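Small Business Bookkeeping
Handout 6: Things that wear out
Efua Agbenyega

30 shares
2 comments

Okay, so last time we finished with the van, and a few of you came up afterward looking worried, so let's go back over it slowly. The question was why you can't just knock the whole price of the van off your profit in the month you buy it. You paid for it, the money's gone, why pretend otherwise?

Well, the money is gone, but you've still got a van! You swapped one thing you own (cash) for another thing you own (a van). The cost shows up a bit at a time, as the van gets used up. Depreciation is our word for spreading that cost over the years you expect to get some use out of it. That's all it is — please don't let the long word scare you.

For the examples I'm going to use Stotow, our pretend-you-work-there bakery from the workbook. Stotow has a van, an oven, a desktop computer in the office and a pile of baking trays that keep going missing.

What counts as one asset?

People get stuck on this more than on the math. You don't list the van's wheels separately, and you don't list the steering wheel at all. If the parts arrive together, work together and get thrown out together, write them down as one line. The office computer is one line in the register, even though a repair shop would happily sell you most of it in pieces.

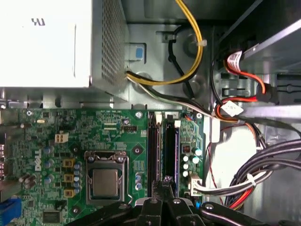 Power supply and its wires. Same line in the register as the rest of the computer.

Now suppose a part dies and you replace it like for like. That's a repair, and it goes in expenses this month. If you put in something better that makes the whole machine last longer or do more, we usually add it to the cost of the asset. There's a big gray patch between those two, I know, and we'll argue about it in the workshop (bring your receipts from the Mahasneh exercise, because there's a very sneaky plumbing bill in there).

The straight-line method

Start with this one and use it unless you have a good reason to change. You need the cost, what you think you'll get for the thing at the end, and how long you'll keep it. Take the second from the first and divide by the third.

Stotow's van cost $30,000. We'll say it's worth nothing at the end, which is a bit gloomy, but it keeps the sums friendly. We expect to run it for 6 years. So the charge is $5,000 a year, every year, and after two years the books show the van at $20,000. You could work that out in a parking lot on the back of an envelope, and I have.

Please write down where your guess about the years came from! One line will do. "Old van lasted this long" is a perfectly decent note. When somebody else picks up your books they'll want to know whether you thought about it or just copied the number from the row above. I've been that somebody else and I was not in a good mood.
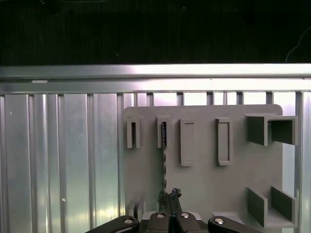 Photo: Efua Agbenyega

The declining balance method

Some things lose most of their value early on. You drive the new van out of the dealer's lot and, ouch. For those we can charge more at the start and less later.

The version in your workbook is double declining balance. Take the straight-line rate, which for the van is one sixth, and multiply by 2, so you get one third. Then charge one third of whatever is left each year. Year one is $10,000. That leaves $20,000, and a third of that is $6,667 for year two. You can see how it shrinks.

Two things go wrong with this every single term. First, people take the third off the original cost again in year two. Don't — it's a third of what's LEFT. Second, they forget that the method never gets all the way down to zero by itself, so near the end you have to tidy up. The usual trick is to switch to straight-line once that gives you the bigger charge.

Which one for a computer? I've seen both, and I wouldn't mark you down for either if you say why and then stick with it. What I don't like is swapping back and forth because this year's profit looks a bit thin.

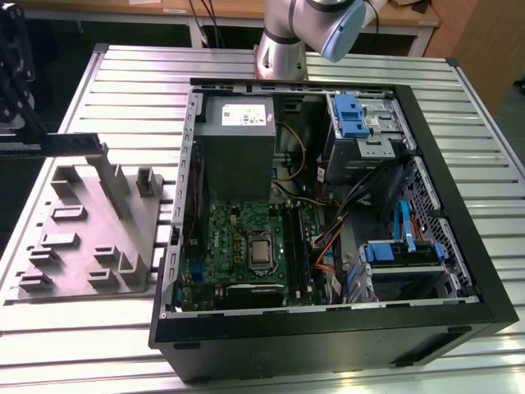
Desktop tower on its side with the side panel off.

Selling it or scrapping it

Let's say Stotow sells the van after two years, on straight-line, for $18,000. The books say $20,000. So there's a loss on disposal of $2,000, and it goes in the income statement. Nothing bad has happened, by the way. It only means our guess was a little cheerful.

The steps, in the order I'd do them:

- Bring the depreciation up to the date of sale.
- Take the cost out of the asset account.
- Take the built-up depreciation out of its account too (this is the one everybody forgets).
- Put in the cash you got.
- Whatever is left over is your gain or loss.
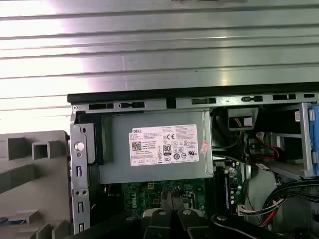
If the thing gets scrapped and you receive nothing, it's the same steps with no cash in them. And do take it off the register. When I did the Zudilow books I found a fax machine in there that had left the building before I was hired, still sitting on the list with its own little number.

For next time

Read the chapter on inventory, skip the boxed section, and do the Zornley questions on disposal. Show your working, even if it's ugly. If your gain or loss comes out bigger than the price of the van, go back and check the third step on that list before you email me.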